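3. Concrete Detail in Abridged Study Guides: Materials and Coding

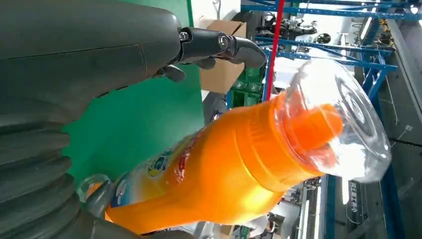
Commercial study guides condense the novels they accompany, and the first material to be shortened is usually description. Earlier work on the genre has concentrated on plot summary and thematic commentary, leaving open the question of what becomes of the objects that furnish a work of fiction. The present section sets out the corpus assembled for this study and the procedure by which descriptive passages were compared with their abridged counterparts. For coding purposes, a concrete detail was defined as a named physical object together with at least one attribute perceptible to the senses. The unit may be very small. "Bottle" alone did not qualify; "orange plastic bottle" (Figure 1) qualified twice over, once for colour and once for material, and a guide that reduced the phrase to "bottle" or "container" was recorded as having kept the object and lost its attributes. Position was coded separately, so that a hooked tip pointing down toward a bottle would be entered as a relation between two objects and not as an attribute of either.

3.1 Corpus

The corpus comprises guides to short novels set for senior secondary study, drawn from 5 series. The Altivis series was taken as the reference set on account of its consistent layout, in which each chapter summary is followed by a glossary, a list of quotations and suggestions for further reading. The remaining series were consulted in the Lahlou Collection at the Kostby Library, where printed guides are catalogued apart from the novels to which they refer. Editions with missing or heavily defaced pages were set aside. Where a guide existed in more than one edition, the earliest complete edition was used, and later revisions were consulted only to resolve obvious misprints.

From the novels themselves, 341 descriptive passages were identified. A passage was admitted if it ran for at least 30 words without dialogue and contained one or more concrete details as defined above. Passages of landscape description were admitted on the same terms as interiors. Extended similes were excluded unless the object named was also physically present in the fictional setting, a rule which removed several well-known passages that readers might otherwise expect to find in the sample.

3.2 Alignment of passages

Each passage was aligned with the portion of the guide covering the same point in the narrative. Alignment was straightforward where the summary followed chapter divisions. It was more difficult in guides organized by character or theme, in which a single sentence may draw on scenes several chapters apart. In such cases the coders recorded every sentence in which any object from the passage was mentioned and selected the one closest to it in narrative order.

Of the passages identified, 246 could be aligned with confidence. The others had no counterpart in the guide at all, or were represented only by a general statement of mood ("the house is gloomy") from which no object could be recovered. These unaligned passages are treated in Section 5 and do not enter into the proportions reported in Section 4.

3.3 Coding categories

Aligned passages were assigned to one of four categories: retained, generalized, interpreted and omitted. A detail was retained when both object and attribute survived, whether in quotation or in paraphrase. It was generalized when a broader noun was substituted or an attribute dropped. It was interpreted when the guide replaced the detail with a statement of its supposed meaning, as when a cracked teapot appears only as "a sign of the family's decline." Omission was recorded when the surrounding action was summarized and the detail was absent.

The boundary between generalized and interpreted details caused the greatest disagreement at the pilot stage. Guides frequently name an object in its plainest form and attach a meaning to it in the same clause. Following the practice adopted in the Jarnach reading survey, such cases were coded as interpreted whenever the meaning formed the grammatical predicate of the sentence. Remaining disagreements were settled by joint rereading of the novel and the guide, with the original passage read first.

Glossary entries and quotation lists were coded separately from the summaries. A detail found only in a quotation list was not counted as retained, although its presence was noted, as students working to an essay deadline may well encounter the author's wording there and in no other part of the guide.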